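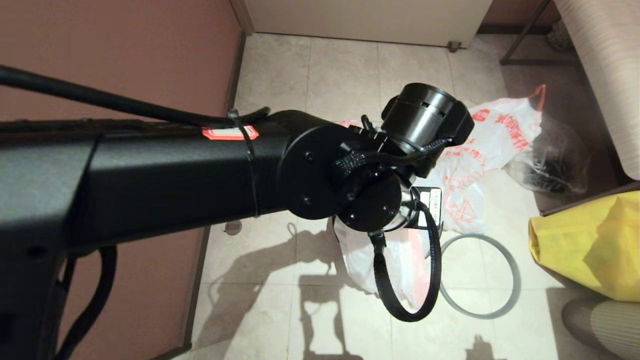
Stekier Stretch Loops, 2-pack: the best thing I've bought for my recycling pile

I have a plastic bag problem. Every trip to the store adds a couple more, and they drift out of the cupboard and across the tile by the back wall until I lose patience and shove them all into one bigger bag (which then tips over and spills). I found the Stekier loops at Lappalainen, the hardware place in Nellville, in September, and I've been using them nearly every day since!

They're just big rubber loops. No clip, no hook, no buckle. You stretch one around whatever you want to keep together and let go. I wasn't expecting much, and I'm a little embarrassed by how much I like them.

What I use them for

Mostly bags. I flatten the grocery ones, fold them in half, stack them and put a loop around the middle. The stack stands up on its own and I can pull one out without the rest coming along. The second loop goes around the mouth of the trash bag to keep it from sliding down into the bin, and it holds really well there, even when the bag gets heavy.

I've also bundled empty drink bottles and those clear tubs that snacks come in. Smooth plastic is where cheap elastic usually lets me down. It creeps up toward the narrow end and pings off. These grip. I carried a bundle down two flights of stairs and nothing slid out.

How they feel

The rubber is soft without being sticky - I was worried about that, having had a set from Flallell that turned tacky by the end of summer and picked up every hair in the house. The Stekier ones rinse clean under the tap and dry fast. They don't hold a perfect circle when you put them down, they flop into whatever shape they like, but they snap back once there's something to go around. 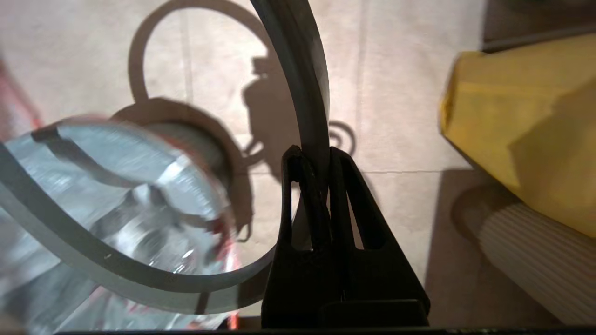
What could be better

The smell, for one. Out of the package they have a strong tire smell, and it took a few days on the balcony before I wanted them in the kitchen. Warm water and dish soap helped some.

They only come in one size, too. On a short stack of bags I have to double the loop over, and that's a bit of a fight with small hands. I'd love a smaller one in the same material.

And the color! Gray is fine, but a dull gray loop is easy to lose in a dark cupboard. Bright orange, please.

Would I buy them again?

Yes, and I already did - one pack for the kitchen, one for the garage, where they're holding a rolled-up tarp. I paid a little more than I would have for the Flallell set, and I'd pay it again.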